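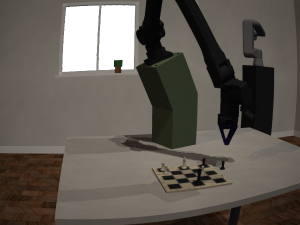
Tips for a small workshop that gets a robot arm

I work in the repair and finishing workshop at Stoltedstead, where we restore board games and other small wooden things for shops and for private people. Since last August we have an arm from Dravex for the sorting and placing, and before every new job we try it in the simulator on the office computer. I was asked to write down what we learned, first for our own people and then for the page. I am not an engineer. If you want the technical side, there are manuals.

Before anything moves

Clear the table of everything that does not belong to the job. Mugs, pencils, the phone of a colleague. In the simulator the table is always tidy, and one gets used to it too easily.

Mark the place of the board or tray with thin tape at the corners. Tape which is too thick makes a small step, and the tray sits on it crooked. We use the paper kind that painters use, and change it when the edges become grey.

Sweep the floor on the side where people walk. A felt disc under the shoe is a surprise when you are carrying a full tray.

Put the stop button where the left hand finds it as well as the right. Suleiman Okafor is left-handed and for the first weeks he had to reach across his own body. We moved the button 5 centimetres past the corner of the bench and now everyone can reach it, also sitting.

Practise with chess pieces

A chess set is a very good teacher, better than the cubes which came with the arm. Pawns are low and have a round head, so the gripper has to come down far between the neighbours. A king is tall and it forgives you the height, but if you take it too near the top it swings. Begin with a few pieces and much free space. We used a shortened board in the simulator for this, and I would do the same again.

Let the arm set down a pawn next to the board as well, directly on the table, and pick it up again from there. The table is lower than the board by only the thickness of the board, and exactly this difference is forgotten. Our first real collision was of this kind – the gripper closed on nothing, a little above the head of a pawn, and continued its programme very proudly to the end.

When two pawns stand close together, take the one in front first. If you must take the one behind, bring the gripper from above and turn it so that the fingers open along the gap. Write this turning in the programme as a separate step with a name. "Turn before pawns" is a good name. "Step 3b new" is not, and we had it until October.

Light and shadow

The lamp over the bench must not stand behind the arm. A long shadow over the work area makes it difficult for the person to see if a piece is standing straight, and a camera will also have trouble with a dark piece on a dark square. If you have a window at the side, try the job once in the morning and once at four in the afternoon before you say it is ready.

In the simulator you can move the light where you want. Do not put it at the most beautiful place. Put it where your real lamp is, with the ugly shadow.

Small care of the gripper

Wipe the fingers with a cloth that is only a little damp. No polish, no wax. We finish pieces with wax, so one bench is for wax and the other for the arm, and the cloths are of different colour.

Old lacquer leaves a fine dust. Blow it off with a rubber bulb, the type for cleaning lenses. Compressed air pushes it into the joint.

Look at the finger pads each time you change the job. If you see a shiny place in the middle, change both pads, also the one which looks good. Loretta Alcantara keeps the spare ones in an old button tin with the date of the last change on the lid, and I recommend the tin to everybody.

What changed for us

The arm took over the part that made our necks hurt. To sort a mixed box of pieces by hand, with the head down, was the work for a whole morning, and we did it in turns with not much joy. Now one person fills the feeding tray and the same person looks at what comes out. The last large delivery was 89 sets from Sotomayor, all mixed in transport boxes, and my neck did not know anything about it.

But the looking is also work. Itziar Cifuentes said in the first month that she was more tired after an afternoon with the arm than after sorting by hand, and at that time I did not believe her. Then I did her afternoons for two weeks. You stand, you wait, you are not allowed to go away, and your eyes become lazy just before something goes wrong. So, some rules which we made after:

Nobody watches the arm for more than an hour without change. The person who leaves tells the next one aloud what is in the tray.

Do not give to the watcher a second task "because he is only standing there". If the task is small, it will be done badly, and if it is big, the arm will be watched badly.

Keep some sorting by hand. We do the old and the damaged sets this way, always. Covadonga Manzano can feel a glued crack in a bishop before she sees it, and the two younger colleagues learn it from her at the hand table. If everything went through the machine, they would have no place for learning it.

Agree on the hours before the arm arrives. We did it afterwards and the discussion was longer. In the end the hours which we saved went to the repair bench, which always had a queue, and it was written on paper that they stay there.

Let the people who do the work give the names to the programmes. Arnaldo Rocha named all of his after fish. I find them faster than mine.

When you change the job

Save the old programme with the tray it belongs to. We write the programme name on the bottom of the tray with a soft pencil.

Run the new one in the simulator, then on the real table with the gripper empty, then with the cheapest pieces you have. For this we keep plastic pawns from an incomplete Vutix travel set. They may fall down as often as they like.

At the first run with good pieces put a folded towel on the floor, on the side where the arm turns. Ours has caught one white rook and one screwdriver. The screwdriver should not have been on the table, see the first tip.

Park the arm folded at the end of the day and write on the sheet if there was any stop, also a short one. I put the sheet on a clipboard by the door, with the pencil on a string.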